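April 2022

Workshop notebook, Jirico round-up feature

Still on the round-ups, and I think I finally understand why the totals never matched. The app rounds each card payment up to the next whole dollar and holds the spare change until it reaches $4, then moves it to the savings pot at Niststead. Fine so far. But a refund took back the full payment and left the round-up sitting there, so the test ledger slowly drifted away from the statement. I went through the Somboon test accounts one by one (a long morning, and a lot of tea) and found 28 orphaned round-ups, 11 of them from the same batch of split refunds.

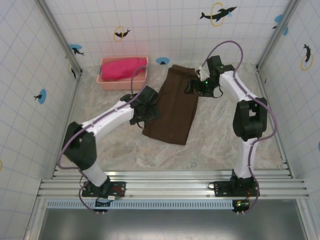
Both arms over the brown cloth, pink bin behind.

My first idea was to reverse the round-up whenever a refund lands, but that gets ugly if the money has already moved to the pot. I really don't want anyone opening the app to find their savings went down on account of a returned sweater! So what I have now is a small credit line that gets eaten up by the next few round-ups, and the saver sees one plain sentence explaining it. I like it, though I would love for somebody with fresh eyes to read the wording.
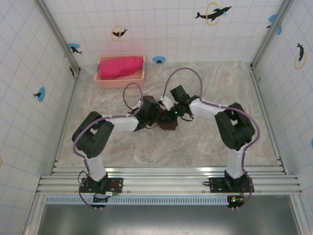 The other thing is the export for Listarska. Their importer wants the pending amount and the settled amount in separate columns — we have been sending them added together ever since November — and I changed it on the test branch only. Reran all 16 refund cases afterward and 4 still fail, every one of them a partial refund in a foreign currency. I suspect we round before converting. Will start there next time, before touching anything else.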